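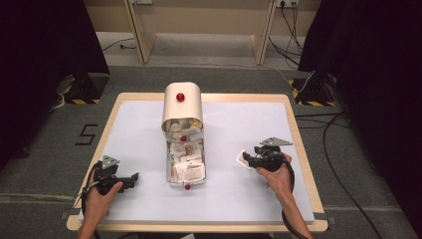 Sugar sachets going hard in the packet, is it the damp?

Posted by Kalkidan Tekleab, 26 May 2019

I help run the tea bar at a small community hall. We buy sugar in paper sachets, 1000 to a box, and keep the spare boxes in a cupboard on the outside wall. Since March the sachets at the bottom of each box have been going solid. You can snap them in half like a biscuit. The ones at the top are fine for a week or so and then they start going the same way.

The cupboard has no heating and the wall feels cold but I can't see any mould. The kettle is on the worktop next to it. I've moved the tea bags out already as they smelt a bit musty.

Is the sugar still safe to use? And is there anything I can do short of moving the lot? We have 4 boxes left and I'd sooner not bin them. The supplier (Vosari) says it's a storage matter and won't swap them.

Josée Lemieux

It's safe. Sugar doesn't go off in any way that would hurt you, it just takes up water from the air and then sets when it dries out again. Paper sachets let damp through far more easily than a sealed bag does.

The kettle is most likely your problem, with the cold wall making it worse. Steam gets in every time somebody opens the cupboard door. Move the kettle to the other end of the worktop if the socket allows, and get the boxes off the floor of the cupboard and a hand's width away from the back wall. A couple of wooden battens under them will do.

Then put each box inside a plastic storage crate with a clip lid. Don't put sachets that already feel damp in with good ones. For the hard ones, squeeze them between your fingers and most will break up. Any that won't, open them and keep the sugar in a jar for baking. Throw out anything where the paper is stained or smells musty, as the paper can go mouldy even if the sugar doesn't.

Gemechu Yilma

We had this at the cricket club. Just buy cubes.

Yabsira Ambaye

Agree with Josée about the crates. I'd add one of those tubs of moisture crystals in the cupboard, but stand it on the bottom shelf, away from the food, and empty it before it fills up. Ours tipped over and ruined a whole box of Nusetti biscuits.

Also check the gutter outside that wall. Ours was blocked and the cupboard was never dry until it was cleared. If you've only had trouble since March it could be something like that. What were you keeping in there before?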